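第六讲 手术室里的自动化：谁的活儿变了

课程：工作场所与自动化（选修，两学时）
讲义修订：2018年8月
课前阅读：第五讲末尾的岗位分析表，请带纸质版来上课

一、本讲要解决的问题

前几讲谈的是仓库和装配线。那里的自动化容易看见：一段传送带装上去，原来站在旁边的人挪走了。手术室的情形不同。机器进来以后，房间里的人数变化不大，岗位名称也基本照旧，还是主刀、助手、麻醉、器械护士、巡回护士。但如果按第五讲的办法把每个岗位拆成任务，再把任务一条条对比，就会发现几乎每一个岗位的内容都动过。

本讲用一家医院的材料做案例。医院在Boswood，使用的是Clovent公司的一套主从式手术系统，型号叫Jedolon。材料来自研究者Blair MacKinnon的驻场观察，她在外科楼跟了41台手术，访谈对象包括外科医生、护士和消毒供应室的工作人员。引用她的访谈时，受访者一律以岗位代称。

先说明一个用词问题。通常说的“手术机器人”在目前的临床使用中多半不是自主设备。医生坐在控制台前，手和脚的动作经过计算机处理，再由患者身边的机械臂执行。系统会滤掉手的颤动，会按比例缩小动作幅度，会在器械到达活动极限时给出限制。这些是自动化，但决定在哪里下针、打几个结的仍然是人。讨论岗位变化时，要把“动作由机器执行”和“判断由机器作出”分开，作业里请不要混用。

二、任务怎样重新分配

1. 主刀医生

主刀离开了手术台。控制台在手术间的一角，距患者几步远，医生坐着，脸贴在目镜上，看到的是放大的立体图像。

离开手术台带来几件事。第一是身体负担。传统腔镜手术中主刀长时间站立，双臂抬高，颈部和肩部的劳损在这一行很普遍。受访的几位医生都把“能坐着”列在好处的前面。也有人提到新的毛病，主要是颈后部和眼睛的疲劳，同控制台高度没有调好有关。

第二是触觉。该院使用的这一套没有力反馈，医生拉线时手上感觉不到线有多紧，只能看。看什么呢？看组织被牵动的程度，看线是否绷直，看结有没有贴下去。有经验的医生把这叫“用眼睛摸”。这项技能在旧的岗位说明里没有，培训大纲也是后来才补上的。

缝合和打结是最能说明问题的任务。开放手术中，打结靠手指，住院医师在床头、在抽屉把手上就能练。腔镜手术中器械是直杆，角度受限，打结很难，不少医生为此苦练多年。换成机械臂以后，器械末端带有可以弯转的腕部，两把器械相对着工作，一把持线，另一把来接。动作上比直杆容易得多，难处转到了力度控制上。夹得太重会损伤缝线，拉得太猛会割伤组织，而这两件事手上都没有提示。

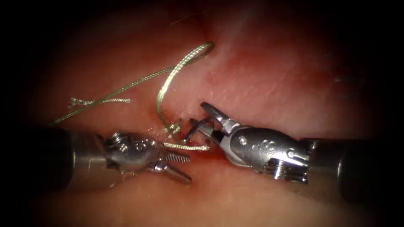 因此该院给新学员定的规矩是先学看线，再学打结。学员在控制台的模拟程序里过关以后，要在离体组织上完成规定的练习，由带教医生逐段回看录像。带教医生关心的不是用时，而是线在每一次收紧之前的走向，以及器械夹在线的哪一段。一位主任医师在访谈中说：“以前我站在他对面，手一伸就能带他一把。现在我只能用嘴说，所以我得先弄明白自己是怎么做的。”

这句话值得注意。师傅的手艺原来可以不说出口，现在必须说出来。关于默会知识的讨论见第三讲，两处可以对照着读。

2. 床旁助手

助手仍然站在患者身边，负责更换器械、吸引、递送缝针、处理机械臂之间的碰撞。这个岗位的变化容易被忽略，却是访谈里意见最多的一处。

过去，一助在手术中能做相当一部分操作：牵拉、暴露、剪线、缝皮，逐步过渡到独立完成某些步骤。机械臂接管了牵拉和大部分缝合以后，助手手上的活儿少了，等的时间多了。住院医师的抱怨是“站了半天，学的东西在屏幕上”。医院后来添置了第二台控制台，带教医生可以把一部分器械的控制权交给学员，也可以随时收回。这样做以后学员的操作时间有所恢复，但要排队，且取决于当天主刀愿不愿意交。

另一方面，床旁助手的责任并没有减轻。患者身边发生的事，主刀在控制台那边看不到。机械臂压到患者肢体、穿刺口渗漏、器械在体外相互顶住，都要靠助手发现并喊停。责任仍在，技能上的回报却减少，这种错位在自动化的岗位上常见，第四讲讲过的监控员就是一例。

3. 器械护士和巡回护士

护士的工作量增加了。开台前要推车就位，给机械臂套无菌罩，接线，自检，校准镜头。术中要记住每一把器械还剩多少次使用额度，到额度的器械系统不再识别。结束后要按顺序拆卸。

该院起初没有为这些工作另排时间，手术间的周转表照旧，护士只好提前到岗。这一点持续到当年12月护理部重新核算工时，才把准备时间单列出来。重新核算的依据是护士自己做的记录表，表格样式见附件。

护士的技能结构也变了。最早受训的那批护士成了事实上的故障处理人员：报警代码是什么意思，哪一种可以清除后继续，哪一种要换臂，她们比医生清楚。医生遇到报警时会先问她们。但在职称和薪酬上，这部分能力没有对应的条目。一位护士说：“机器一响，大家都看我。评职称的时候，没有人看这一项。”

4. 消毒供应室

供应室在地下一层，通常不在手术机器人的宣传材料里。可弯转的器械结构比直杆复杂，腕部有关节、缝隙和走线的通道，清洗难度高，要按厂家规定的步骤冲洗、刷洗、超声、干燥，再逐把检查。供应室为此改了排班，另设了专门的清洗工位。

这里的一个矛盾是时间。手术间希望器械尽快回来，清洗流程却压不短。器械备得少，供应室就被催；备得多，占用的资金又大。医院最后的办法是由外包维护商Innes驻场一名技术员，协助检查和调配。驻场人员不归供应室管理，双方的交接边界花了不少时间才划清。

三、沟通的变化

传统手术台上，许多沟通不用说话。主刀伸手，器械护士看一眼术野就知道该递什么；助手看主刀的眼神和肩膀的动作，就知道下一步。主刀坐到控制台以后，脸在目镜里，声音从扬声器出来，眼神和手势都没有了。

观察记录中，Jedolon投入使用的头几个月，手术间里的口头指令明显增多，重复确认也增多。小组后来形成了固定的说法，例如更换器械时必须说出哪一条臂、换什么，床旁复述一遍，完成后再报一次。这套做法由护士长整理成一页纸，贴在手术间墙上。

它的好处是新来的人容易跟上。它的代价是说话变成了任务的一部分，原来安静的阶段现在也要开口。有位麻醉医生觉得这样吵，有位年轻护士则说，过去看不懂主刀的意思时不敢问，现在反正都要说出来，问一句不难堪。两种感受都有道理，分析时要注意说话的人处在什么位置。

四、培训与资格

该院的培训分三个阶段：模拟、离体组织练习、在带教下参与临床手术。每一阶段都有考核，考核不合格的要重来。模拟系统会自动记录学员的用时、器械移动距离、碰撞次数、施力超限次数，给出分数。

自动评分是本讲的第二个自动化问题，同机械臂本身不同，它涉及的是对人的评价。MacKinnon收集了3,000条模拟练习记录，并同带教医生的人工评语对照。她的看法是，系统分数能较好地区分生手和熟手，但对中等水平的学员区分能力差。有的学员分数高，是因为摸清了计分规则，动作快而保守；带教医生看录像时却认为他对组织的处理偏粗。医院目前的做法是分数只作为进入下一阶段的门槛，不用于排名，也不进人事档案。

讨论时可以考虑：如果有一天管理部门希望把真实手术中的器械数据也用于评价医生，应当由谁来决定？数据掌握在谁手里？该院同Clovent的合同里对数据归属只有一段话，医生在签订之前没有看到过。

还有一个老问题，就是旧技能的保持。系统发生故障时，要能够转为腔镜或开放手术。年资高的医生有底子，只在控制台前成长起来的一代有没有，各科意见不一。泌尿外科要求学员每年完成规定数量的非机器人手术，普外科没有这个要求，理由是病例不够分。

五、小结前的几点提醒

读这类案例时，学生常犯的错误有两种。一种是只看主刀，把护士和供应室当作背景。按任务清单逐项核对，就不会漏掉他们。另一种是把所有变化都归到机器头上。准备时间没有单列，是排班制度的问题；助手练不到手，部分是控制台数量的问题；职称没有条目，是评价制度的问题。机器是引子，安排是人做的，作业中请把两者分别写明。

另外，本案例不讨论机器人手术的疗效和费用是否划算，那需要另外的证据，本课程也没有条件评价。作业里如果写到，请注明来源。

六、课堂讨论

分成3人小组，每组选一个岗位，完成以下工作：

列出系统引入前后该岗位的任务清单，标明哪些消失、哪些新增、哪些难度发生变化。
指出新增任务中哪些得到了工时、薪酬或职称上的承认，哪些没有。
提出一项可以在不更换设备的前提下作出的改进，并说明由哪个部门负责。

每组用一张纸写完，下课前交。书面作业在此基础上展开，篇幅不限，第七讲上课时收。

七、下一讲

第七讲讲客服中心的语音分流系统，重点是排队算法怎样改变话务员的工作节奏。请先读阅读包里的排班表和两份投诉记录，并想一想本讲中关于自动评分的讨论能不能用到话务员身上。

附件：护士准备工作记录表（样式）

日期、手术间、术式
推车就位开始时间、结束时间
套无菌罩开始时间、结束时间
自检结果（通过、报警代码）
镜头校准（有、无）
更换器械记录（臂号、器械名称、剩余次数）
术中报警及处理人
拆卸结束时间
填表人签名

说明：表中“处理人”一栏起初没有，是护士要求加上的。加上以后才看得出来，大部分报警由护士处理，由驻场技术员处理的较少。这一栏后来成了工时核算的主要依据之一。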